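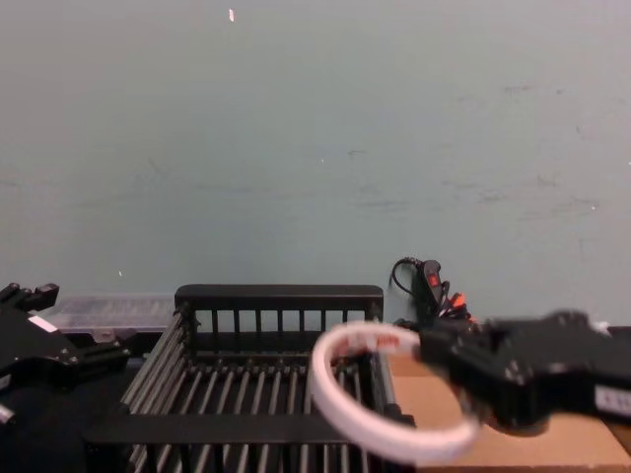
The black rack, in front of the sage green wall.

I promised you a dish rack update back in the winter, and then I kept putting it off, because who wants to read about a dish rack? But three of you wrote in to ask (three!), so I'm giving it a whole item this month.

If you missed the first part: my old bamboo one went fuzzy underneath and had to go. I spent way too long at the Satero outlet on a Friday afternoon, holding racks up like I was buying a hat, and came home with a plain black metal one. It's a rectangle made of rods and that's pretty much it. I love it! The rods on the bottom all run front to back, so side plates slide in easily and my big soup bowls can lean against the back rail without tipping over on the cups.

What I don't love is the cleaning. Lots of rods means lots of little places for gunk to sit, and our water is hard. Every other week I lay the whole thing in the tub with warm water and a good glug of white vinegar, leave it while I fold laundry, then go over it with an old toothbrush. Rinse well and dry it with a towel, especially where the rods meet the frame. The reader who emailed from Trujillo says she uses lemon juice and swears by it, so I may try that next.

The other thing I'd pass along is to measure before you buy. I didn't, and I got lucky by 2 inches. Leave yourself space behind the rack too. I keep a low clear box with a lid back there against the wall, and it turns out to be the handiest spot in the place for small stuff.

And yes, the wall. It's scuffed, I know, mostly over on the right. I still like the color, a soft gray-green that makes anything black look sharp next to it. I have around 200 ml of the paint left in a can, so touch-ups are on the list for April. Right after the closet. And the porch.

Hit reply and tell me what your dishes dry on!

Filed under: Kitchen & Counter

Recent items
Shelf liner, the Griltadon way
What I keep under the sink
Primedport flea market finds
Two towels or ten?

Last updated: April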